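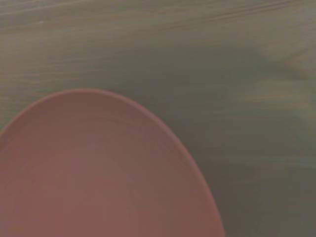
A pink bowl on the wooden tabletop, as seen from the arm's own camera.

Robot arm learns which camera to believe

27 Jun 2023

Researchers at the Plaltgate robotics group have found a surprisingly simple way to make a robot arm better at handling crockery, and the first results are a treat for anyone who has ever watched a machine close its fingers on thin air.

The method is called Burna. It takes in two views at once, one from a small camera carried on the arm and one from a camera looking on from outside, and learns from moment to moment how much weight to give each. Far from the dish, the outside view tends to be more use. Close in, when the fingers get between the outside camera and whatever they are reaching for, the arm's own view takes over — and the handover is smooth, with no fixed distance at which one camera is switched off.

That last part is what pleases Frida Hjaltadóttir most. She leads the work and spent much of May trying the opposite, a plain rule written by hand.

"We picked a height, and below that height the arm used its own camera. It was fine for mugs and hopeless for anything shallow," she said. "A low rim looks different from every angle. Then we let the system work out the weighting for itself and it started doing sensible things with shallow dishes by the end of the same afternoon. I rang two people before I'd even saved the results!"

Burna learned from 200 short demonstrations, each guided by a person and recorded through both cameras. Training took three hours on a single desktop computer. The team then tried it on 24 dishes that had played no part in the demonstrations, a mix of bowls, plates and lids, and the arm picked up 17 of them at the first attempt. The handwritten rule, given the same dishes in the same positions, was well behind.

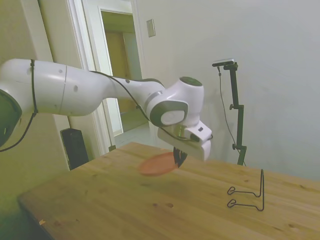
Plain dishes in a single colour are a favourite test in the group, as they give a camera so little to hold on to. There is no pattern to show which way the dish is turned, and the inside of a bowl can fade into one soft patch of shading. Burna seems to cope by paying close attention to the rim, although Hjaltadóttir is careful to say that the team has only begun to look into why.

There is plenty left to do. Glass is still a struggle, and so are dishes stacked inside one another. The arm also slows down noticeably while the two views disagree — a sort of hesitation that the group rather likes, but would be glad to shorten.

The next round of tests will use Dristia, the group's set of deliberately awkward table layouts, with dishes placed near edges and partly hidden behind other things. Hjaltadóttir hopes to try saucers first.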